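The Year I Stopped Buying Bins

I own 20 baskets. I know the number because my sister made me line them up in the hallway before she'd help me carry anything into the new apartment, and she has brought it up at every family dinner ever since.

It started in February, when I moved from a house with a basement to a place with two closets and a kitchen you can cross in four steps. My first idea was plastic tubs. I spent $300 on them (with lids! with labels!) and within a month I hated every one. You couldn't find a thing without unstacking the lot, and the lids went missing the way socks do. So the tubs went to my brother-in-law's garage and I went looking for something I wouldn't mind staring at over breakfast. 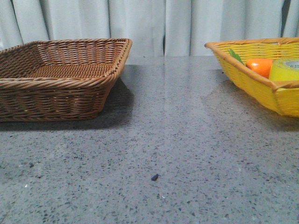 Photo: Braulio Camacho

What I wanted was wicker, and what I found out is that wicker people have opinions. There's a shop called Madura two towns over, down a side street behind the feed store, and I went in for one bread basket and stayed until closing. The woman at the register had me turn everything upside down. Look at the bottom first, she told me, then run your thumb along the rim, and if it snags your skin it'll snag your sweaters too. I've done this in every store since, and yes, people look at me.

Prices are all over the place. Lellier had a laundry hamper for $900, and I laughed out loud before I saw that the salesman wasn't laughing. At the Randico flea market, same afternoon, I paid eight bucks for a mail basket with one loose strand that I tucked back in myself while waiting for the light to change. Guess which one I'd buy again.

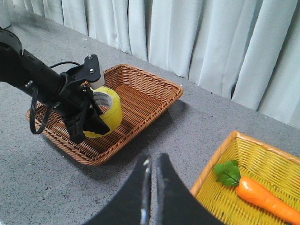

My rule now is one basket per kind of mess. Mail gets one, dog stuff gets one, and so do the batteries and the birthday candles and all those little things that used to live in a drawer I couldn't open without a butter knife. When a basket's full I have to go through it before anything else gets dropped in. Do I always? No. The mail basket has had a wedding invitation in it so long that the couple has a toddler.

Cleaning them is easier than I'd feared. I use the brush end of the vacuum, then a damp cloth, then an afternoon by an open window. My neighbor Varela swears by an old toothbrush for the corners, and she's right, though it takes forever and you'll want the radio on.

My sister came by last week and left with two of the small ones for her bathroom. She says she's only borrowing them.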